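July 2022

Slept badly and woke up cross, so I may as well write down what I'm cross about, which is the water softener.

The man from Avora came back this morning with his case of little bottles. He did the soap trick again in our kitchen. Two jars, one filled from our tap and one from a bottle he'd brought with him, a squirt of soap in each, shake them both, and look at the lovely froth in his. I asked what was in his bottle before he arrived. He laughed as though I'd made a joke. I asked again and he said "softened water, from a unit just like yours would be", and moved on to the kettle.

I don't doubt that Pedthorpe water is hard. I've been scraping the kettle out since we moved here. The shower head goes blind every spring and I soak it in vinegar and it comes back. What I doubt is everything that gets piled on top of that. By the end of the second cup of tea the softener was going to save the boiler, the washing machine, my hair, the towels, the glasses and my elbows. He asked if I had dry skin. I said I was fifty-eight. He wrote something down.

The price began at 2000 pounds, fitted. When I said no it came down to something he had to ring the office about, standing in the hall with his back to me. I've never trusted a price that can be reached by standing in a hall. If it was worth the first figure, why isn't it still? And if it wasn't, why say it? P. thinks I'm being unfair and that everybody haggles. P. also bought the bread machine.

Védís Mikkelsen at number nine had a Trutar one put in before Easter and swears by it. I went over after lunch to see what swearing by it amounted to. Her glasses are clear, I'll give her that. But she's also started using a different dishwasher tablet and drying them by hand when visitors come, and she couldn't tell me which had done it. She said the tea was better. I had a cup and it tasted like tea. She said her skin was softer, then held out the back of her hand for me to feel, and it felt like the back of a hand. I like Védís very much and I said it was a beautiful cup of tea.

What she did say, once we'd got on to the second cup, is that she's buying salt far more often than she was told. Two blocks at a time, and they're heavy, and the cupboard under the sink is full so the bleach lives on the windowsill now. None of that was in the brochure. The brochure has a woman in a white robe laughing at a towel.

Rang my brother in the evening because he used to do heating. He said the boiler is the one honest argument for it, and even then it depends on the boiler and on how hot you run things. He said if the limescale bothered me that much I could fit a small gadget on the cold feed to the boiler for a fraction of the money, and that people tend to leave one tap on hard water for drinking anyway. The Avora man had not mentioned a separate tap. When I look in the small print there it is, as an extra.

Then he told me a long story about a Yousafzai pump he'd once fitted in a farmhouse, which had no bearing on anything, but it was nice to hear him go on. He sounds better than he did. He's walking again in the mornings.

I sat down after that with the back of an envelope. Say 900 for the cheaper kind, which is what the hardware shop wants, and then a plumber, and then salt for ever. Against that, a bottle of vinegar every so often and a new kettle when the old one goes. The kettle we have was 20 pounds. I could have a new one every birthday and Christmas until I'm carried out of here and still not get near the Avora price. P. says that leaves out the washing machine. But the washing machine has lived on this water all its life without complaining, and its last breakdown was a sock.

So I'm going to say no. He'll ring, because he said "no pressure" more than 2 times, and I'll tell him then. I might be wrong. If the boiler dies this winter I shall have to cross this page out before P. finds it.

Beans are finally climbing. Must return Védís's dish, and look up that gadget before I forget what he called it.
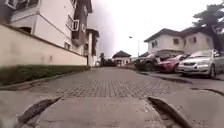 What can I use to clear limescale out of a kettle without buying a special product?

White vinegar mixed half and half with water does it. Fill the kettle far enough to cover the scale, leave it for an hour, then tip it out, rinse well and boil it once or twice with fresh water before making tea. Lemon juice works too, a bit more slowly.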